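Hafstein publishes results of two-arm gripper comparison

Skukport, 15 October 2023

Hafstein has completed a comparison of three parallel gripper designs for small metal tools. The Umen gripper was tested against two of the company's own models, with the same arms and controller used throughout. Each design was given 100 attempts at sorting instruments between a tray and a pouch. 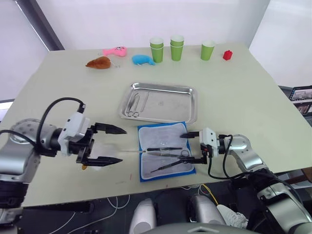

Finger width made more difference than closing force, and the narrowest pair dropped the fewest scissors. Slim probes remained the hardest item for every design. Cycle times differed by about 18 per cent between the fastest and slowest.

Full results are in Plillness report 641. A second round, covering wrist cameras, starts in January.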